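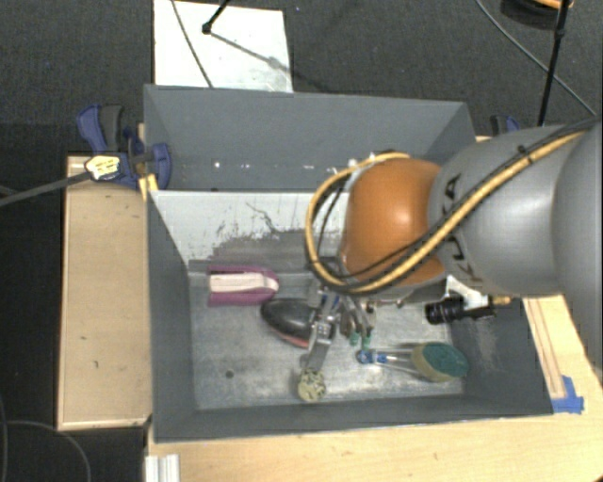 Page last changed: 9th December

When Jeanine Claeys drew up the budget for a picking cell at Wimside, the arm was the easy line. She had a quote for it in June. The smaller items took the rest of the summer.

The KUKA arm works over a gray bin with a mix of things in it, among them a dish wand with a sponge head. A second bin stands behind, and blue and black bar clamps do the holding. Claeys priced a welded bin frame from Brouwer and left it out. Clamps came to 80 euros.

Gripper fingers are another matter. Wimside planned for one set a year and now allows for 12, at 161 euros a set. "I would put fingers under consumables from the start," she says. Bins went on the same line.

Ward Wuyts, who handles purchasing at Zidik, keeps back some 595 euros per cell for cables and brackets – money he used to find elsewhere. He also asks suppliers for the delivery time on each spare part before he signs.

Both firms are looking at the Skotum service contract for next year. Claeys wants the first visit included in the price. Wuyts has asked for a shorter term.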